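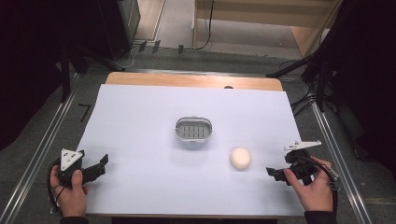

Brukik opens ball-and-basket recordings to outside teams
2019-07-30 - for immediate release

Brukik has put out 1,631 recordings of two-handed work, all done by people using hand-held grippers. No robot needed at this stage. The learning system, Fontes, trains on them directly. Small task, ball and basket, done again and again.

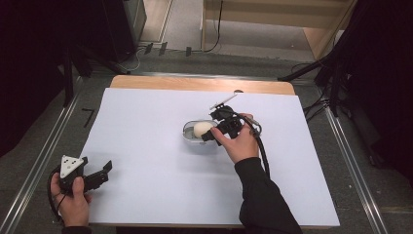 Soo-ah Wi said the plain tasks are the ones Fontes still gets wrong, mostly at the moment of letting go, and that more examples help more than longer ones.

Of the total, 277 are held back for testing. Failed tries stay in, marked as such - partners at Vevwood asked for them.
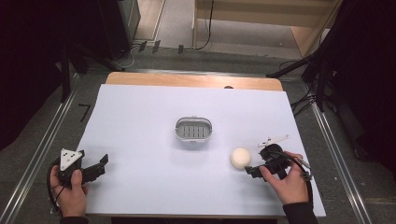 Each recording comes with both gripper tracks and a one-line note. Notes are in English only for now, other langauges to follow. A second batch is due in August, with 6 new tasks.
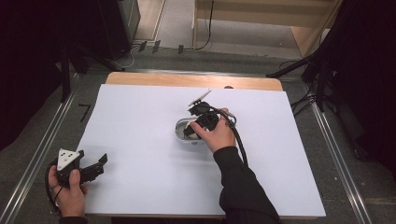

NOTES TO EDITORS

Plovalov handles access requests. Teams should allow 2 working days for a reply. Interviews by arrangment, mornings best.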